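The Slow Return of the Breakfast Board

In Grolholm, the good bread is gone by eight in the morning, and the people who got some of it are already home, slicing.

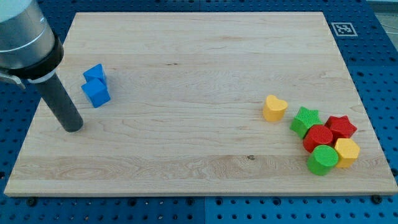
I went up there in December because a friend had told me, more than once, that I'd been eating breakfast wrong my whole life. She meant the plate. In Grolholm you eat your first meal off a flat piece of wood, no rim, no lip, and you cut your bread right there where you eat it. Crumbs go everywhere. I loved it by the second morning.

The town sits at the end of a long lake, and it has 3000 people and two bakeries, Karppinen and the smaller Seslow, and everyone has a side. I was staying with Hanne Valtonen, who is firmly on the Karppinen side and walks there in the dark with a flashlight and a cloth bag. Their rye comes as a heavy round with a hole in the middle. The crust fights back a little and the inside is sour and damp and almost sweet by the third day (if it lasts that long, and with Hanne it doesn't).

Breakfast at her house goes like this. The boards come off the hook by the stove, one for each person. Butter in the middle of the table, soft, in a dish nobody bothers to cover. Cheese, cucumber, cold smoked fish, a boiled egg if you want one. You cut, you spread, you talk, you cut again. It takes an hour! I kept waiting for somebody to look at the clock, and then I noticed there wasn't one in the kitchen.

The habit nearly died out. Kerttu Hyvönen has baked at Karppinen for most of her working life, and she remembers the years when sliced bread in plastic bags came up from Gasmont on the morning truck and the young families stopped coming in. "We were baking for grandparents," she told me, shaping loaves the whole time and hardly glancing down. "One winter I thought, well, when they go, we go too."

What brought people back was partly a school project. The town school started having the older kids make a breakfast board in shop class, to take home as a gift, and a board on the wall of a kitchen has a way of asking for bread. Kerttu started selling half rounds for small households. Then she added a weekend loaf with caraway and orange peel, and I'd happily drive five hours for that one – I did, in fact, the following month.

Seslow deserves its share of the praise too. It's run by Jiahui Xiao and Shuzhen Kang, who came to Grolholm for a summer and took over the shop when the old owner retired. They bake a softer, paler loaf with barley and a spoonful of honey, and they make a steamed bun filled with lake fish and dill that I thought about all the way home. Shuzhen was nervous about the bun. It sold out on its first day and she's been making double ever since.

I asked both bakeries about wood, because by then I wanted to bring a board home. The advice was pretty much the same on either side of the street. Pick something with a tight grain, maple or birch. Wash it by hand and dry it standing up. Rub in a little oil when it starts to feel rough. Don't soak it, ever, and don't worry about knife marks. Hanne's own board belonged to her aunt and has a shallow dip worn in it, right where the loaf goes.

Mine is still flat as a tabletop. I use it every morning, with bread from the decent place near my apartment, and I've moved the alarm back half an hour so there's time to sit down. My neighbor has been over twice to try it. She wants to know about the caraway loaf, so we're planning a trip once the lake road clears, and Kerttu has promised to put two aside if we call before noon the day before.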